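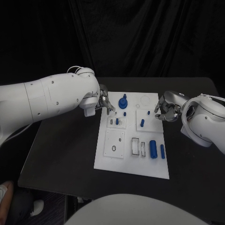

How is a two-armed robot taught to assemble small parts?

An operator guides both arms by remote control through the full task, many times over, and the recorded motions are then used to train the robot's control software.

Terence Hollis has directed the teaching program at the Plolthorpe laboratory since it opened its second floor in December. The program now holds 3000 recorded runs of the board task, in which pegs, blocks and plates are handled on a flat white board. Of these, 928 were made by operators in their first month of training.

"We were unsure at first whether to keep the early runs," Hollis said. "A new operator hesitates. The hand stops above a peg and starts again. We decided to label those runs and keep them, and I am still asked about that choice at every review."

The laboratory also tried guiding the arms by hand, with a person standing beside the robot and moving each wrist directly. Hollis found the method useful for short motions and tiring for long ones. It remains in use for teaching the approach to a part - the last few inches before the fingers close.

"With two arms, one person cannot easily lead both," he said. "Remote control lets the left hand and the right hand work at the same time, which is how most people would do the job themselves."
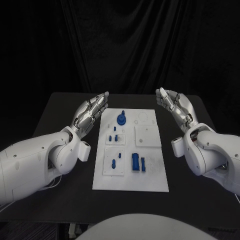

"The second matter is pace," Hollis continued. "Operators want to go quickly once they know the board. We ask them to hold a steady speed and to finish each motion before starting the next."

Operators work in sessions of about 300 minutes a week, under a schedule drawn up with the Sestley office. Training of the software is carried out there under the project name Zolteo. Runs in which a part is dropped are passed along with the rest, marked at the moment of the drop.

Asked what he would change, Hollis named the written instructions given to operators. "They tell people where each part goes. They say very little about how to let go of it," he said. A revised set is being prepared at Plolthorpe and will be tried first with the evening group.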